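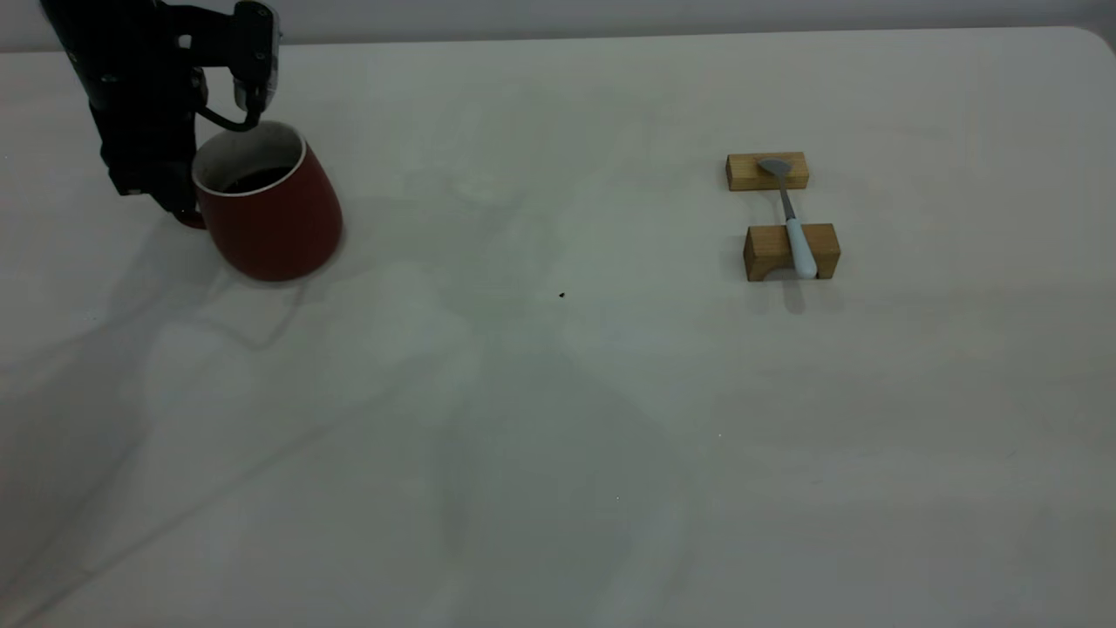

Can a student club teach a robot arm to stir a cup of coffee?

Under certain conditions, and the conditions are most of the story.

The club is called Rurkus. It meets after classes on the second floor of an engineering building, and it has 18 members, of whom perhaps half turn up in any week that contains an exam. Its project since the fall has been an arm the students call Yagi, and its stated goal, printed on a poster by the door, is "household assistance." I came in April to see what that meant.

It meant coffee. A dark red mug stands on a big white table with the arm down next to it, and well off to the other side a spoon lies across two small wooden blocks. Yagi is supposed to go get the spoon, bring it to the mug, stir and put it back. That's the whole job. A four-year-old can do it, though you might not want the four-year-old near the coffee.

"People see the poster and they expect dishes," said Glykeria Pappas, the junior who runs the software side. "We took dishes off the plan in November."

She is frank about the blocks. A spoon lying flat on a table is a miserable thing to pick up with a gripper, so the club raised it. One block has an arch cut in it, and the handle rests on top of that one. With the spoon bridged between two supports there's open space under the neck. I asked whether anyone she knew stored spoons this way at home. She said no, and that the judges hadn't asked.

The judges belong to Endis, a regional contest for student teams that gives each entry 60 minutes at a table and scores the best run. Read that again if you're a parent or a dean. The best run. The club's log, which Pappas let me page through, lists 183 attempts since winter break. Plenty ended with the spoon on the floor. A good number ended before the arm had moved at all, with a note like "cable again" or "restarted, ate lunch." The video on the club's web page shows one attempt, and it went beautifully.

I don't want to be too hard on them. Everybody who builds robots does this, and the companies do it with better music. But a student club seems like a fine place to learn the other habit, where you post the log next to the video and let people make up their own minds. When I suggested this, a sophomore at the next desk laughed and then saw I was serious.

What are they learning, then? More than I expected, and little of it has to do with coffee. Pappas spent most of February on a planning program called Nadex, which the club inherited from students who have since graduated and left almost no comments in the code. She can now explain why the arm takes a long, silly route around the mug, and she can tell you which two lines to change to make it worse. She has learned to write things down. She has also learned to ask for money, which she hates.

The weaker part is the habit of shrinking the problem until it works and keeping the big word on the poster. The mug has an assigned spot. So does the spoon. When I asked what happens if somebody moves the mug a few inches, there was a short discussion between three people who didn't agree. One thought the vision code would handle it. Pappas thought it would handle it if the lights were right. The third went to look for the tape measure.

They did try it, to their credit, at nearly six in the evening with people already putting on coats. The arm went where the mug used to be. Pappas typed for a while, the room got quiet, and somebody propped the door open for the pizza. She wants moved mugs in the test plan before the contest, at least a few positions, with every run reported. The others want to practice the run they have.

They were still arguing when I left.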